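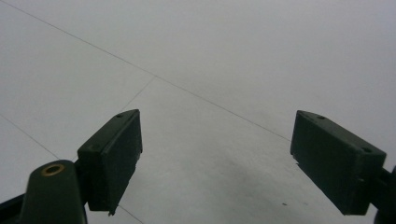 Solell's reply to my March note was that the drift is in the tracker and the planner only inherits it. Maybe. I'd like to see that in a log before I believe it.

Replayed episode 3676 through the Ferrand build, 9 ms offset on the left stream. Jaw width looks sane with the pads open. Pose is another matter: the floor plane tilts whenever the view is mostly pale tile, and the confidence value stays high the whole time. I don't trust a number that never complains.

Cloth next, both grippers on the folded black garment, basket to the left.
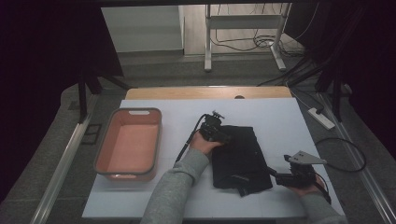
**Perception / open**

- Black jaws on black cloth. Segmentation merges them in 28 frames of the replay - contact labels there are guesswork.
- Clanau filter hides the jumps. Smooth plots, same error underneath. Turned it off.
- Six retries of the fold planner on identical input, different grasp order each time. Seed isn't being passed through?

Not merging until the raw poses agree.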